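The arm that thought it was finished

I have been putting off this post, partly out of embarrassment and partly out of spite toward a status light. If you came for the garden updates, skip this one.

Some background for people who don't read me regularly. I do bench testing for a small outfit called Raler. We don't make robots. We get paid to take other people's control software, run it on a two-arm table setup for a few weeks, and write down what it does. The software under test since October is Grenix, which its makers describe as a "recovery-aware" controller. I put quotes around that because I have read the manual four times and still couldn't tell you what it's supposed to mean.

The task is coffee. Of course it's coffee. I have a low opinion of coffee as a robot task, for reasons I've gone on about before (it demos well, and people forgive anything that ends in a hot drink). But the customer wanted coffee, so coffee it was. Take a capsule from the stand, put it in the top of the machine, lever down, cup under the spout, brew, cup onto the tray. Lever up again at the end.
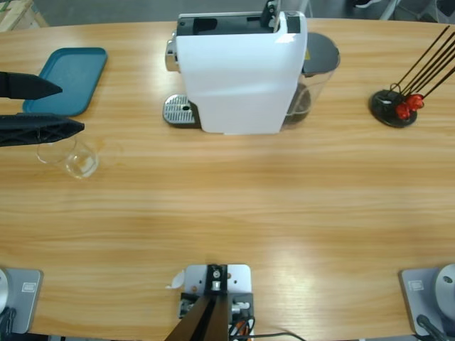

Grenix ran this well for the first week. I'll give them that. I had budgeted two days for getting the arms to stop bumping into things and used less than one. My notes from that week are boring and I was starting to think the final report would be boring too.

Then came Friday. At ten past four the left arm stopped, reported the cycle complete, and turned its light green. The cup was sitting on the table, short of where it was supposed to end up, with the fingers still right above it. I took one step in to move the cup, the way I had probably done a hundred times that week when something ended up in the wrong place. The arm closed and came up fast, and it caught the side of my hand against the rim.

I'm fine. A bruise and a scrape, and the glass survived. The coffee didn't. But I want to be clear about what bothers me, and the bruise is low on the list. The light was green. Green on this system means the motion program has ended and the arms are holding. That's on page two of the manual and it's on a laminated card by the door, which I made.

So I pulled the logs, and I spent most of the weekend with them. The task counter was at 993. On that cycle the left gripper had lost the cup partway through the move. The force reading on the fingers dropped to nothing, and Grenix noticed, and it started what it calls a recovery: back off, wait, look again, try once more. All reasonable. The trouble is that the recovery runs as a separate job. The original job, having handed over, closes itself. When a job closes, it tells the status module it is complete. The status module believes it and turns the light green.

Meanwhile the recovery job is sitting in its waiting step. The wait is 34 seconds. I timed it later with a stopwatch because I no longer trusted the log's clock, and the log's clock was right, so there's one thing that works.

That means there was a window of more than half a minute where the arm looked dead, was labeled dead, and had every intention of moving. And it wasn't a one-time thing. I went back through every recovery in the whole run and found the same pattern in 97 of them. The light had been lying to me regularly since the start. I just hadn't had my hand there at the wrong moment, or I had and got lucky.

Now for the part where I get annoyed with myself. I should have hit the pause before reaching in. The rule at Raler is pause first, every time, whatever the light says. I wrote half of that rule. By the second week I was treating the green light as the pause, and I would guess anyone who works next to one of these does the same sooner or later. It's an indicator. It shows what some piece of software believes, and that piece of software may have been told something wrong by another piece of software.

I called Ratih Sinaga, who runs the bench when I'm off, and asked if she had seen anything like it. She had! Twice. She had written it up both times as "arm slow to settle" and gone on with her shift. I don't blame her, I'd have written the same. But it does say something about our log form, which has a box for faults and a box for damage and no box for "that was strange."

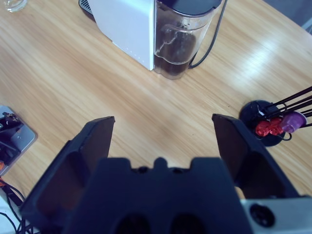 Why didn't the emergency stop prevent this?

An emergency stop only works when someone presses it, and I had no reason to. It cuts power to both arms and I've since tested it during the recovery wait, where it does what it should. The failure came earlier, in telling a person that it was safe to approach while a motion was still queued.

I sent all this to the Grenix people on Monday with the log extracts and a short writeup. The reply was quick and polite and I didn't like it much. They said the behavior was "as designed" for unattended operation and that the status light was meant as a convenience. They suggested I turn on something called Lumbao, an add-on that watches the workspace and slows the arms when a person gets close.

I have two problems with that. One is that Lumbao costs extra, and I object to paying extra for a light that tells the truth. The other is that slowing down when someone is near is a different job from admitting you're about to move. I'd like both, please, but if I have to pick, I'll take the second.

I did try it, to be fair to them. They gave us a trial. With Lumbao on, I ran a bunch of forced recoveries, using a foam block on a stick in place of my hand. It slowed down for the block most of the time. It did not slow for the block when the block came in low from the front of the table, behind the arm's own base, and coming in low from the front is exactly how a person reaches for a cup. I sent them that too. No answer yet.

What I've done in the meantime isn't clever. I wrote a little script that sits between the job queue and the light and keeps the light amber as long as anything at all is queued, including the waits. It took an afternoon. I've now run 2,170 cycles with it and compared every green against the motion log, and there hasn't been a single movement under green. I don't consider that proof of anything. It's a long enough run that I'm willing to stand at the table again, and I still pause first.

I also cut the wait down as far as the settings allow. That shrinks the window and doesn't fix it, and I mention it only because somebody will write in to suggest it.

A few of you asked, when I griped about this in the comments last time, whether the dropped cup was the real issue. I don't think so. Grippers lose their hold on glass. It's smooth and it's round, the fingertips pick up a film of coffee over the day, and sooner or later it goes. I wiped the fingertips down between sets after that and the drops got less frequent, but I never got them to zero and I wouldn't believe a vendor who told me they had. A drop is an ordinary event. A controller that handles ordinary events by going quiet and then lunging is what I have a problem with.

The other thing people ask is whether there's a standard for this, and there are several, and I've read the parts that apply to us. I'm not going to play lawyer on a blog. I'll only say that a shop buying a controller like this one is going to look at the light and not at the paperwork.

Where it stands now: the report goes to the customer with the fault on the first page. Raler has added a "that was strange" box to the log form, worded more politely. Ratih has gone back through her notes and turned up a third one. The laminated card by the door has been replaced with one that doesn't mention green at all.

Next on the bench is a controller from Govance, same table, same coffee. Their brochure says "fail-safe by nature." I've already asked them what their light does during a retry, and they are getting back to me.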